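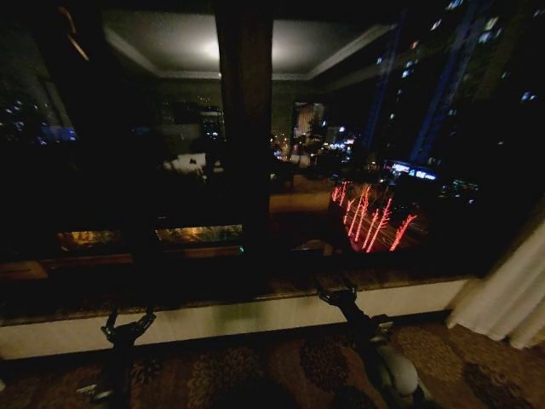 derkgate_mezz
Blackout blind, curtain, or learn to live with it? I have been in the new flat since March and the bedroom window is the size of a garage door, with one fat bar down the middle and no blind, just a white pleated curtain bunched up at the right-hand edge. The letting particulars called it a "feature". By night the feature includes a tower on the right with a blue strip running down one edge of it, a row of bluish-white panels lit up underneath, and below those a lot of red-pink lights that look like trees somebody has wrapped in string lights. I get my own ceiling light back in the glass as well, so I can lie there and admire two ceilings. Budget is modest. I rent, so no drilling into anything I can't fill. What have people done?

Algirdas B
What's the width? Nobody can tell you anything without the width.

derkgate_mezz
311 cm wall to wall, but the bar splits it. I measured it twice and got the same number both times, which has never happened to me before.

Thambiah
Then do it as two blinds, one per pane. A single roller at 311 sags in the middle like an old horse. I had one in my last place and by the second winter it had a smile.

curtainwitch
Disagree with Thambiah. Two blinds means a strip of light down the gap and it will land on your face. It always lands on your face. One pair of heavy lined curtains on a tension rod, overlap in the middle by a hand's width, done. No drilling either.

Thambiah
A tension rod. At three metres. With lined curtains on it. Please film this.

curtainwitch
They make ones with a centre support.

Thambiah
And the centre support is held up by what, optimism?

curtainwitch
By a bracket, on the bar in the middle. Stuck on with the serious double-sided tape, the sort that takes the paint with it when you leave.

derkgate_mezz
I was rather hoping to leave with the paint still there. The deposit is £1120 and the agent strikes me as a man who owns a magnifying glass.

Rasa K
Ask the agent before you buy anything. I wrote to mine, said there was no window covering in the bedroom and could I put up a rail, and they came round on a Tuesday and put one up themselves. Beige, vertical slats, the full dentist's waiting room. But free.

derkgate_mezz
Written to him. I'm told it has been "passed on".

juton_fan
Can I put in a word for the cheap answer. Pleated paper blinds, the stick-up ones, cut to size with a bread knife. Mine are Juton and cost £14 each. They look like a folded shopping bag and they've been up for two years.

Algirdas B
Paper won't do anything about a blue light. It'll just turn into a blue lampshade.

juton_fan
They do a black one.

Algirdas B
Then it'll be a black lampshade.

juton_fan
That isn't how lampshades work, Algirdas.

Eilidh C
Am I the only one who would keep the view? I look out on the side of a bin store. If I had red trees and a skyscraper I'd turn the bed round to face them and charge admission. Get a decent eye mask and spend the blind money on a lamp. Half of what's bothering you is reflection anyway. Switch off the big light, put something small and low down beside the bed, and the second ceiling goes away.

derkgate_mezz
I tried that last night, and annoyingly you're right about the ceiling. With the big light off I could see a good deal further out, little street lights a long way back and so on. Quite pretty. Still awake at ten to three looking at it, mind.

Thambiah
Eye masks end up round your neck. You wake at four thinking you're being strangled by a very soft person.

Eilidh C
Buy one that fits.

Inese U
One thing nobody has mentioned is heat. Big glass is cold glass. I had Veltora honeycomb blinds in a corner flat and the room was noticeably less like a bus shelter with them down. They clip on to the window beading, so no holes, but check you've got beading to clip to. Mine were wide too and I had them in two halves. Yes, there was a gap. I stood a plant in front of it.

curtainwitch
A plant! As a light seal!

Inese U
It was a large plant.

derkgate_mezz
No beading, I've just been round it with a torch. There is a flat ledge along the top 82 mm deep, if that helps anyone.

Thambiah
It does. A small tension rod won't care about the ledge, but the paper ones will sit up under it nicely and the top edge won't leak. I withdraw nothing I said about the long rod.

juton_fan
So it's my paper blinds, then.

Thambiah
As a stopgap.

juton_fan
Two years, I said.

derkgate_mezz
Right. Black paper ones ordered, one for each pane, and a small lamp. If the gap lands on my face I'll report back to curtainwitch in person. Does anyone know whether the bread knife has to be serrated?

Algirdas B
Use a Stanley knife and a metal ruler like an adult.

juton_fan
Serrated. And do it before you unfold them.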